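Filed under: Wilness hand tool > Collecting examples

4.2 Recording a bed-making set

1. Hold the gripper over the bed with both fingers in view.
2. Close the fingers until the tips meet, then press Record.
3. Carry out the task once – no pauses – and press Stop.

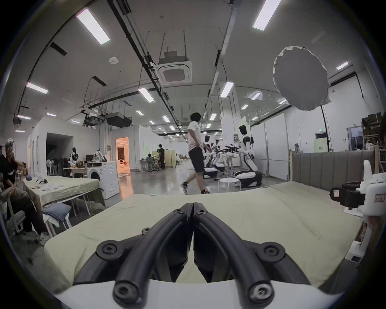

Fig. 9. Fingers closed over the covered bed-like surface.

Note: a full set is 200 examples. Upload it before starting another.

CAUTION: Keep your free hand clear of the finger joints.

5 comments | 81 shares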